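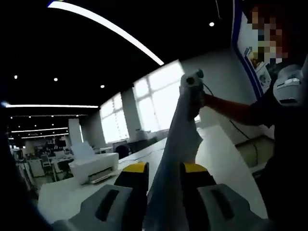

Figure 1. A long strip of white cloth, stretched at an angle in an office.

What Stays in the Drawer: Saving Habits at a Small Office

Background

I picked this topic because of my aunt. She has worked in offices her whole life and she can't throw out a rubber band, and when our class was told to study "an everyday behavior in a workplace" I already knew which one I wanted. Why do people hang on to stuff at work that they would toss at home without thinking twice?

The office I studied is Mamov, a small translation company in Dretley that mostly does manuals and contracts. They let me sit in during May and bug people with questions, which was very kind of them (I am not a quiet person). My instructor, Ghada Harb, helped me cut the question down to something I could finish. My first version covered three companies and the history of the filing cabinet, so you can see why she stepped in.

How I did it

There were 12 people who agreed to take part. Each of them got a short survey and then a sit-down talk with me, usually over lunch. I also asked everybody to open one drawer of their own choosing and sort what was inside into three piles: use it, might use it, no idea. I wrote down every item. I never opened a drawer myself and I left out anything with a client's name on it.

A word about counting. A pack of envelopes went down as one item, and so did a folder, no matter how fat it was. I went back and forth on this for days. If I had counted single sheets I think I would still be sitting in Dretley.

What I found

The drawers held 167 items altogether. Of those, 93 went into the "might use it" pile, so more than half of everything! I expected a big middle pile, but I thought "no idea" would be bigger than it was. People remembered where things came from really well. One woman had a coat button from a coat she gave away years ago and she could tell me which winter it fell off.

Fabric surprised me too. I had only planned for paper and office supplies, but there were cleaning cloths, ribbon, a scarf, and a piece of curtain lining that its owner was saving "for the window, or a window." I ended up adding a whole row to my table for it.

Paper was the largest group all the same, and it was also the one people felt guilty about. Almost everyone said sorry to me for their folders. I kept telling them I wasn't there to grade anyone – I was the one being graded.

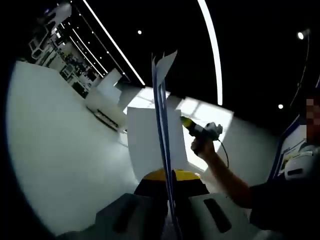

Figure 2. Paper sheets and folders standing upright, with their thin blue edges showing.

When I asked why they kept printed copies of files that were already on the server, I got pretty much the same story over and over. Mamov switched to a filing program called Grostitz a while back, and in the first week a job for their client Tuominen went missing for an entire afternoon. It was found again, no harm done, but people who were there still print the final version of everything. What I liked best is that two people who joined after all this do it as well. They picked it up from whoever sat next to them.

Only 2 of the people I talked to said they clean out their drawers on purpose. One does it before vacation. The other comes in on a Sunday when the building is empty and puts music on, and she told me it's the best part of her month.

Problems with the project

Letting people choose their own drawer was probably a mistake. I'm guessing some of them picked the neat one. I also think the sorting changed the answers, since a few people started throwing things away while we were still talking, and I had to ask them to wait until I was done writing. Next time I would do the survey after the drawer and see if the answers come out different.

I'd also like to go back in the fall and ask about the "might use it" pile. My aunt says all of it will still be there. I've asked her to open a drawer for me too and so far she has said no.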